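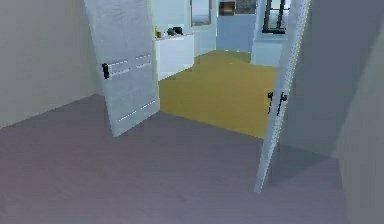

Re: Support band for the Trurkside night

Hello all,

thank you, Nele, for the fast answer. I asked Bisterer again and they can play, but only a short set of 37 minutes, as their drummer has to catch the late train to Bretden. I think this is enough for us.

On 21 June 2021 Nele Stevens wrote:
> Martens have said yes for November. They want to play
> the whole first album and then some new songs.
> Doors at 8, if Trurkside agrees. Do we still need a
> support band? And who makes the posters?
> Nele

For the posters, I can ask the same printer as for the spring show. We ordered 1000 flyers then and I still have a full box at home, so this time I would take fewer flyers and more big posters. Please send me the logo of Martens in a good size, the one on their page is too small for print.

One more question: do Martens bring their own keyboard? Bisterer would like to borrow it for two songs. If it is not possible, they will play these songs with guitar.

I have not yet heard from Trurkside regarding the sound check. I will call them again tomorrow and write to the list.

Best regards,
Naheed Mirani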